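Superficies de mesa Naklow
Ficha de datos del conjunto, versión 5

Este directorio reúne vistas cercanas de tableros de mesa de madera clara. El interés está en la superficie: el veteado, el tono, el brillo y las pequeñas marcas. Lo que se hace encima de la mesa (recoger, ordenar, empaquetar) se documenta en Trumstead, que tiene su propia ficha y su propio esquema de carpetas.

Contenido

El conjunto tiene 3000 imágenes repartidas en 144 carpetas. Cada carpeta corresponde a una mesa y a una posición de la luz. Si la misma mesa aparece con otra luz, tiene otra carpeta y el mismo código de tablero, que figura en la primera columna de tableros.csv.

Las carpetas con prefijo lk proceden de la sala de trabajo de Lurkham. Las de prefijo ek proceden del taller Ekpo y son bastante menos. No se ha intentado equilibrar los dos orígenes.

Qué se anota

Para cada imagen se rellenan estos campos:

tono: crema, rubio, tostado o mixto. Se usa mixto cuando hay bandas más oscuras que ocupan una parte apreciable del tablero.
veta: recta, ondulada, ovalada o sin veta visible. Admite dos valores separados por punto y coma.
brillo: mate, satinado o brillante. Se juzga por el borde de los reflejos y no por lo clara que salga la madera.
marcas: sí o no. Cuenta cualquier mota, arañazo o cerco, aunque sea mínimo.
notas: texto libre, casi siempre vacío.

La especie de la madera no se anota. Un arce y un abedul de tono pálido se confunden con facilidad en una vista cercana, y tampoco se distingue siempre una chapa de un laminado con dibujo de madera. En la versión 3 existía un campo material y se retiró porque las respuestas de dos personas distintas coincidían poco. Quien lo necesite puede recuperarlo de la carpeta antiguo, sin garantía de que sea correcto.

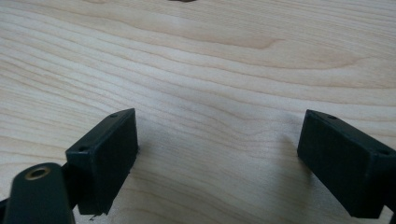
El campo veta es el que más dudas da. Un tablero puede tener líneas largas casi horizontales en una zona y arcos ondulados en otra, y en esos casos se escriben los dos valores, empezando por el que ocupe más superficie. Los óvalos poco definidos se anotan como ovalada solo si se cierra al menos la mitad del contorno. Si la duda continúa, se deja ondulada y se añade una línea en notas.

Las zonas aclaradas por la luz no cambian el tono. Se toma como referencia la parte del tablero donde el veteado se lee mejor.

Revisión

Se revisaron a mano 300 imágenes elegidas al azar. Las correcciones ya están incorporadas a anotaciones.csv. La mayoría afectaba al campo brillo, donde satinado se había usado de más. El resto del conjunto tiene una sola pasada de anotación.

Limitaciones conocidas

Casi todos los tableros son claros. No hay nogal ni maderas teñidas, y las mesas pintadas quedaron fuera.
Las motas muy pequeñas se pierden al reducir las imágenes. Para trabajar con el campo marcas conviene usar el tamaño original.
El balance de blancos no es uniforme entre carpetas, de modo que crema y rubio se solapan.

Cambios

Versión 5, 22 de diciembre de 2021: se unifican los códigos de tablero de Lurkham y se corrigen los nombres de carpeta con espacios.
Versión 4: se elimina el campo material y se añade notas.
Versión 3: entran las carpetas del taller Ekpo.

Los errores de anotación se comunican indicando el nombre de la carpeta, el número de imagen y el valor propuesto.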